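Tips for Swapping Your Own Springs and Dampers in a Home Garage

10 May 2022
By Nkechi Okeke

20 shares | 6 comments

Every spring a certain kind of car owner decides the factory got the ride height wrong. I have been that owner on more than one occasion, and my current Vumero coupe sits low enough to read the fine print on a speed bump. What follows is the advice I wish I'd had taped to the garage wall before the first time, when a Saturday-sized job ate most of October.

Soak the bolts early. Spray penetrating oil on the lower strut bolts, the sway bar link nuts and the pinch bolt the evening before, and again over breakfast. If your car has spent winters on salted roads, start two days out. The bolts will still put up a fight, but they'll be tired.

Break things loose while the wheels are on the ground. The lug nuts, obviously. The center nut on top of the strut can be cracked a quarter turn, but leave it there. That nut is all that holds a compressed spring in place, and it comes off on the bench with compressors fitted or it doesn't come off.

About those compressors. Loaner tools are fine for plenty of jobs, and I have borrowed ball joint presses that looked like they'd been recovered from a lake. For springs, be fussy. Check the threads, check the hooks, grease the rods, and wind both sides evenly, a few turns at a time. Keep your face away from the end. If the hooks start to creep around the coil, back off and start over. Any decent shop will also swap the springs for you if you walk in with the struts under your arm, and I've never regretted paying for it.

Jack stands on flat concrete, always. Give the car a good shove before you get near it. If it's going to fall off, let it do so while you're standing there with your coffee.

Label the bags. Hallia ships its front and rear bump stops in identical plastic with a part number printed in gray on slightly different gray. I put mine in backward and spent a week telling people the ride was "firm."

Support the hub once the strut is out. A loop of wire or an old bungee will do. Otherwise the whole assembly swings outward and hangs on the brake hose, and you'll be learning to bleed brakes as well.

Count washers coming off the top mount and line them up on a rag in order. Take a phone picture too. The rag will get moved, usually by you.

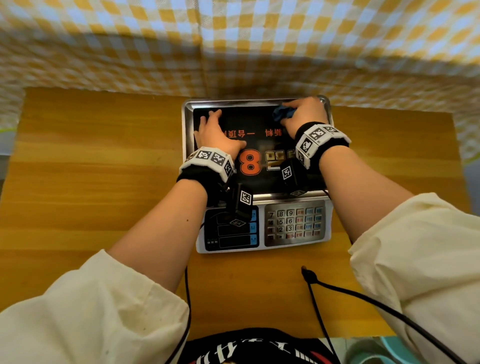
If you're fitting adjustable dampers to shave weight, and the brochure for my Flenum set had a great deal to say on that subject, weigh the old parts before you scrap them. Bathroom scales are poor at this and worse once you've dropped a strut on one. An electronic bench scale does it better, but wipe the platform with a cloth before you start, corners included, and keep your hands off it when you zero it. Then weigh the old corner and the new one complete, with top mounts and all the hardware. My savings came to less than what lives in the glovebox.

Torque the rubber bushings at ride height. Tighten them with the suspension dangling and they'll be twisted for the rest of their short lives. Run the car up on ramps, or jack under the lower arm until it's carrying the weight, then do the final pull with the wrench.

Start the adjusters in the middle. Mine have 20 clicks, and I went straight to full hard because I'd paid for it. My dentist was pleased. Move two clicks at a time, both sides of the same axle, and write it down in something other than your memory. The Danladi notebook in my door pocket has entries like "5 rear, better??" and it's still the most useful tool I own.

Get an alignment, even if the wheel looks straight. Drive a few days first so the springs settle, check every bolt again, and then book it in. New tires cost more.

Keep the old springs until you're sure. Mine are under the workbench, where they've been for six years.

6 comments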